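Amancay Olivares on mixing Wornar, and what was left off it
13 October 2025
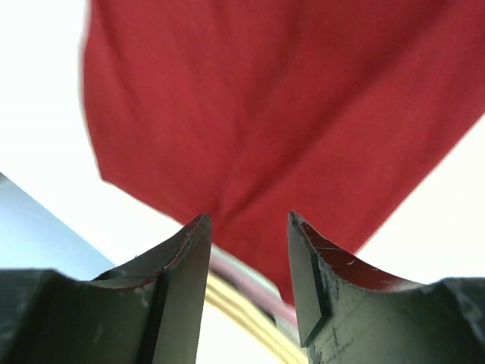

Red cloth hanging in soft folds.

The second Jokia album, Wornar, has a vocal that sits lower in the mix than most pop records would allow. On several songs the words take a few listens to make out. Amancay Olivares, who mixed it at Dultano, has been asked about this often enough to have a set answer, which is that the level is correct and the listener can turn it up.

The longer answer took up most of an afternoon. Olivares has mixed for the Goossens label since its early singles and came to Wornar in March, when the recording was already finished. The files arrived with rough mixes made by the band. In those, the voice was quieter still.

"The roughs were useful as a statement of intent," Olivares says. "They weren't balanced. The kick drum and the bass were fighting below 200 Hz and the voice was losing energy to both of them. But I could hear that the singer wanted to be inside the band, at the same distance as the guitar. So the job was to keep that distance and make it readable."

Most of the work was subtraction. The guitars on the record were tracked through two amplifiers at once, one clean and one driven, and the driven signal carried a good deal of energy between 1000 Hz and the top of the vocal's consonant range. Olivares took a wide, shallow cut out of the driven amplifier and left the clean one alone. The voice came forward without its fader being touched.

"If you push the vocal up, everyone hears that you've pushed it up. The room around it changes size. If you clear a space in the guitars, the ear puts the vocal there by itself. It's an old method and there's nothing clever in it. It takes longer, that's all."

The compression is similarly restrained. On the lead voice there are two stages, the first with a slow attack and a low ratio, the second a faster limiter that only works on the loudest syllables. The first rarely moves by more than 3 dB. Olivares describes the usual alternative, a single compressor working hard throughout, as a habit left over from radio.

"A lot of current vocals have no quiet part. The breath is as loud as the word. That can be a good effect, and I've done it for other people, but this singer drops off at the ends of lines on purpose. It's part of the phrasing. If you bring those endings up by 12 dB you have rewritten the performance."

The drums were recorded in the larger of the two rooms at Dultano, with a pair of microphones at the far wall that were intended as an ambient layer. In the finished mixes that pair does most of the work. The close microphones are used to define the front edge of the snare and the kick, then fall away. The result is a kit that sounds as if it is being played in the next room with the door open, and it has divided reviewers. Olivares has read the reviews and has no objection to them.

"One of them said the drums sounded unfinished. I understand that. If you come to it straight from a record where every hit has been replaced with a sample, it will sound like something is missing. What's missing is the sample."

No samples were used to reinforce the drums on Wornar, with a single exception. On the closing song the bass drum had been recorded with a loose fitting somewhere in the kit, which rattled on every stroke. Olivares built a replacement from clean hits elsewhere in the session and blended it under the original, then filtered the rattle down until it was masked by the cymbals. It can still be heard in the last chorus on headphones.

The title track gave the most trouble. It changes tempo twice, by small amounts, and the band had played it without a click. The synthesiser part was added later by a member who had programmed it against a fixed tempo and then shifted it by hand, bar by bar, to follow the drums. By the time the session reached Olivares, the edits had accumulated short gaps and overlaps at nearly every bar line.

"You could hear small ticks if you soloed it. In the mix you couldn't hear ticks, but you could hear that the part was nervous. It never settled. I asked whether they could play it again and they said the patch had been lost. So I went through and redrew every crossfade. After that I ran it through a tape machine, mostly for the slight drift, so that the pitch moved a little across the joins and hid them."

Asked whether the tape added anything else, Olivares says it took off some top end, which an equaliser would have done as well.

There was a longer disagreement over the running order, in which Olivares had no formal say. Goossens had planned to open with the single. The band wanted it near the end. In the compromise it comes second, after a slow instrumental that had been intended as an interlude and had to be remixed to stand up as an opening.

"An interlude can be thin. People hear it against whatever came before. As the first thing on a record it has to set the level for everything else, so I had to go back and give it a proper low end. The band played me a version with a new bass part and we used half of it, the second half. The first half is the original."

Three finished songs were left off. Two of them are, in Olivares's description, good songs that were in the same key and at nearly the same speed as better ones. The third was a duet that had been mixed in full before the second singer's management withdrew it. A version with a single voice was attempted.

"It didn't hold together. The arrangement leaves a gap for the reply, and you can't fill a gap like that with a guitar. I'd have put it out with the gap. The label said no, and I think they were probably right."

The vinyl edition was cut from separate masters with slightly less bass width and a gentler treatment of sibilance. The first pressing was 1000 copies. Olivares approved the test pressing on the second attempt, the first having had an off-centre hole on side two that made the long piano chord at the end of the side waver audibly.

On streaming loudness, a subject on which engineers are usually willing to talk at length, there was little to report. The album was delivered quieter than the label's other releases and the label did not ask for a louder one. Olivares says this was a relief and also a matter of arithmetic.

"The services turn everything to a similar level anyway. If you hand in something very loud they turn it down, and what you're left with is the distortion you put in to make it loud. I don't feel strongly about it. I just don't see what you gain."

The mixes were checked on the main monitors at Dultano, on a small single speaker kept on top of a filing cabinet, and in a parked car. The car produced the only late change. In it, the backing vocals on the fourth song collapsed towards the centre and covered the lead, the effect of a stereo widener that cancelled badly once the two sides were summed by the short distance between the doors. Olivares removed the widener and panned the parts by hand.

Work on a set of live recordings by Jokia has started, again for Goossens. The tapes come from two venues with very different rooms, and the band would like them to run together without a break. Olivares has asked for the applause to be supplied as separate files and is still waiting for it.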